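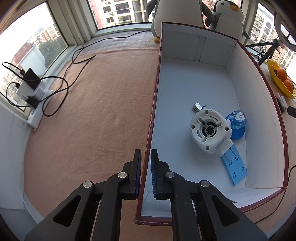
3.2 가정 내 수집 작업 규칙

휴대형 그리퍼를 이용한 시연 수집은 로봇 본체가 없는 상태에서 이루어지므로 산업용 로봇의 안전 규정을 그대로 적용하기 어렵다. 본 연구에서는 Stotby 지침 초안을 바탕으로 가정용 작업 규칙을 정하고, Plillbridge와 Somboon 두 지역의 수집에 동일하게 적용하였다.

첫째, 작업 구역은 물체를 담는 용기와 그 주변 바닥으로 정의한다. 그림 2와 같이 상자 옆 카펫 위로 긴 검은색 케이블이 지나는 경우, 작업자는 시작 전에 케이블의 경로를 기록하고 발이 닿는 위치를 정한다. 멀티탭과 어댑터는 조작 대상에서 제외한다. 액체가 든 병은 뚜껑이 잠긴 것만 사용하며, 누액이 확인되면 해당 회차를 중단한다.

둘째, 각 시연은 두 손가락을 벌린 상태에서 시작한다. 그림 2의 그리퍼는 열린 자세로 상자 가장자리에 놓여 있다. 시작 자세가 일정하지 않으면 개폐 폭의 영점이 회차마다 달라지고, 이후 정렬 단계에서 오차가 누적되었다. 영점 확인은 Clurkex 기록 도구로 수행하였으며 한 회차의 길이는 90초를 넘지 않도록 하였다.

셋째, 배경 물건은 원칙적으로 치우지 않는다. 인형이나 과일 그릇 같은 생활용품은 실제 환경의 다양성을 반영하므로 그대로 두되, 이름이나 주소가 적힌 물건은 촬영 전에 옮긴다. 창밖 풍경으로 거주지가 특정될 수 있는 경우에는 공개본에서 창 영역을 흐리게 처리한다. 거주자의 동의는 방 단위로 받았고, 동의 철회 시 해당 방의 기록을 모두 삭제하였다.

규칙 적용 후 수집한 3,000회 가운데 검수를 통과한 2,000회를 학습에 사용하였다. 탈락 사유는 시작 자세 불일치가 가장 많았고, 시간 초과가 그다음이었다. 케이블 관련 항목은 5월에 한 차례 개정되었으며, 개정 전 기록은 별도로 표시하여 4장의 비교에서 제외하였다.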